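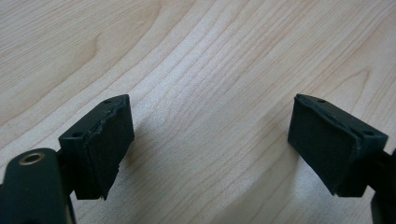
Contact Records Cleanup: Progress Report

Prepared by Nadine Haddad for Severino Montoya, Gusard
Jan 27, 2026

Dear Severino,

Thank you again for your patience over the holidays, and for the kind note you sent to the team. It was passed around and read more than once! I have tried to keep this report in the same order as the last one so that you can lay the two side by side, although I have let myself wander a little in the section on job titles, where most of our time went.

Where we are

The grant covers the cleanup of 2000 profiles in the Jutodero directory, which as you know lists people working in freight, warehousing and customs brokerage, along with their employers, their roles and a business email address where we have one. As of this report 1384 of those profiles have been checked by a person from top to bottom and marked as finished. The rest have been through the automatic pass only. That puts us a little ahead of the plan we agreed on, and I would rather tell you now that I expect us to lose some of that lead in the next stretch, as the easier records were done first.

Svitlana Stelmakh has been leading the checking, and she has a real gift for it. She works through one employer at a time, so that when a company has changed its name or been bought, all of its people get fixed together. Shevchuk was the big one this period. We had staff listed under four different spellings of the company, plus an old trading name, and they now all sit under one entry with the former names kept as notes.

People with the same name

You asked last time how we handle two people who share a name, and I gave you a rather thin answer, so let me do better. Until this winter the directory merged records whenever the full name and the city matched. This was a reasonable shortcut when the list was small, but it gave us some very odd careers, including one man who seemed to be a forklift trainer and a tax attorney at the same time. Vsevolod Pavliuk rewrote the matching so that it also looks at the employer, the dates and the email domain, and anything it can't settle goes into a queue for a person to look at.

The queue stood at 49 pairs when I sat down to write this. Most of them are fathers and sons, or cousins, in family firms, and those take a phone call. We have been making the calls in the mornings, and people have mostly been gracious about it.

Job titles

Oh, the job titles. We had hoped to fit everybody into a list of 16 standard roles, and for the larger employers this works nicely. Smaller firms are another matter. At Gastis, the person listed as office manager also books the trucks, signs for the customs bonds and answers the phone, and she was quite firm with Thư Đàm that "administration" did not cover it (she is right, of course). What we have settled on is to show the title exactly as the person gives it, and to keep the standard role behind it for searching. Thư wrote up the rules for this in a short guide, and I have attached it as the second file. Please do mark it up if anything reads strangely to you — she would welcome it.

Removal requests

Anyone listed can ask to be taken out or corrected, and we promised you a form that a normal person could fill in without help. The new form is live. It asks for a name, the page in question and a way to reach the person, and that is all. Requests used to land in a shared inbox and sit there, I am sorry to say, but they now go straight to Svitlana, with Vsevolod covering when she is away. We no longer show personal phone numbers or home addresses on any page, finished or unfinished.

Money

Spending is in line with the budget you approved. The one change is that we used less than planned on outside data and more on staff hours for the phone calls. The first attached file has the breakdown, and I would be grateful if you could confirm that moving the difference between those two lines is all right with you.

What comes next

Svitlana will carry on with the unfinished profiles, starting with the customs brokers. Vsevolod wants to run the new matching over the finished records as well, in case the old merges left anything behind, and I have told him to go ahead. Thư is going to draft the message we send to people once their profile has been updated, and we would like your eyes on it before anything goes out.

There are two things I need from you: the answer on the budget lines, and the name of whoever at Gusard should sign off on that message. If it is easier to talk it through, I am at my desk most afternoons and always glad of a call.

With thanks and warm wishes from all of us,

Nadine Haddad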